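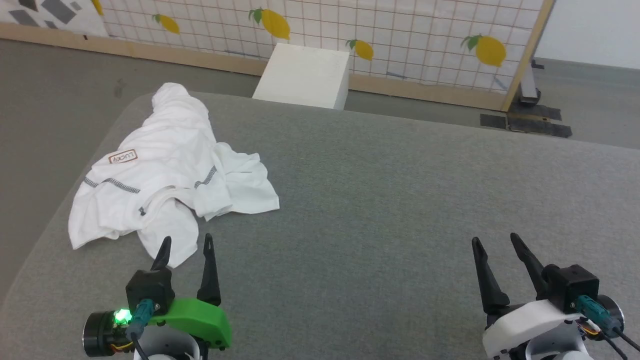 Une chemise blanche sur la table grise.

À propos de Merkow

Merkow accompagne les entreprises familiales et les jeunes sociétés technologiques qui songent à ouvrir leur capital. Introduction en bourse, placement privé, cession d'une part minoritaire à un fonds : les chemins sont nombreux, et nous adorons les explorer avec les dirigeants avant que les banques n'entrent dans la pièce !

Comment nous avons commencé

Elikem Dogbe travaillait depuis longtemps sur les marchés actions quand il a rencontré Thongchai Jitpraphai, alors directeur financier de Skarkano, un éditeur de logiciels de fret qui préparait sa première cotation. Les deux hommes ont passé un été entier à relire le même prospectus (Elikem en garde encore un exemplaire annoté, avec des remarques jusque dans les marges des annexes). En septembre, Skarkano entrait en bourse, et l'envie de continuer ensemble était là. Merkow est né de ces relectures, dans 2 pièces prêtées au-dessus d'une imprimerie.

L'équipe compte maintenant 54 personnes : analystes, juristes, anciens trésoriers d'entreprise, spécialistes de la communication financière. Beaucoup sont passés de l'autre côté de la barrière, chez un émetteur, et cela s'entend dans les réunions — on y parle de clôture comptable, de salariés actionnaires et de conseils d'administration agités bien avant de parler de valorisation.

Ce que nous faisons

Nous préparons les sociétés à la vie cotée. Cela commence souvent par un diagnostic de gouvernance et une remise à plat du reporting, puis vient le travail sur le récit boursier : à qui parle-t-on, que promet-on, quels indicateurs publiera-t-on chaque trimestre ? Nous restons aux côtés de l'entreprise pendant le choix des banques, la tournée des investisseurs et la fixation du prix.

Il nous arrive aussi de conseiller d'attendre. Le fabricant de capteurs Wumbei avait tout préparé, jusqu'à la cloche, lorsque les marchés se sont retournés. La direction a préféré reporter l'opération et lever des fonds auprès de ses actionnaires existants. Nous avons suivi les deux dossiers, et nous sommes très fiers du second.

Depuis nos débuts, nous avons accompagné 84 opérations, de la petite augmentation de capital à la double cotation.

Clistider, notre outil maison

Suivre un carnet d'ordres dans un tableur, c'est possible, mais c'est long ! Nos développeurs ont donc conçu Clistider, une plateforme qui rassemble les échanges avec les investisseurs, les versions successives des documents et le calendrier de l'opération. Elle référence 3747 fonds et gérants, avec leurs préférences de secteur et de taille. Nos clients y gardent un accès après la cotation, et plusieurs s'en servent pour organiser leurs assemblées générales.

Travailler chez nous

Nous recrutons toute l'année, des stagiaires comme des profils confirmés. Chaque nouvelle recrue rejoint dès la première semaine un dossier en cours, avec un binôme plus expérimenté qui répond à toutes ses questions (oui, même celles sur la clause de stabilisation). Le lundi matin, une équipe raconte aux autres un dossier terminé, les bons choix et les moins bons, et la discussion déborde volontiers sur le déjeuner.

Nous écrire

Un projet d'ouverture du capital, une candidature, une question de journaliste ? Passez par le formulaire de contact en précisant le sujet. Les demandes d'entreprises sont lues par Elikem ou Thongchai, les candidatures par l'équipe du recrutement.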